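Saucepans and glass lids: care and storage

Members at Elcombe have asked which pans may be kept with their lids on. The short answer is none of them, if the pan has been washed within the last 4 hours. A closed lid holds moisture against the rim, and the smell that results takes several washes to shift.

Small saucepans are stored upright with the handle pointing to the back of the shelf. Glass lids go flat beside them, knob up, on a clean surface. Do not stand a lid on its edge against the wall. Lift it by the knob only, and check once a month that the knob does not turn freely. If it does, hold the knob and tighten the screw from below by hand, then a quarter turn with a screwdriver.
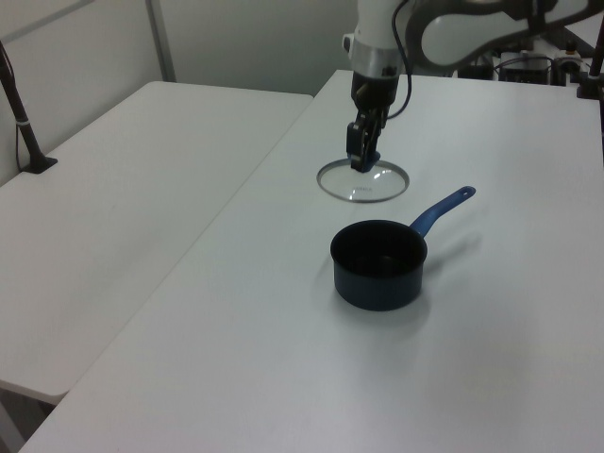 Cleaning the rim

The join between the glass and the metal rim collects grease. Use a soft brush, warm water and ordinary washing-up liquid. Scouring pads scratch the glass and should be kept for the oven shelves. Lids with a chip of any size are to be handed to Jarlath Costello and taken off the list.

The kitchen at Ellivdale now holds 14 saucepans with matching lids. Spare knobs and screws are in the second drawer. Requests for other sizes go to Lærke Kvaran before the June order.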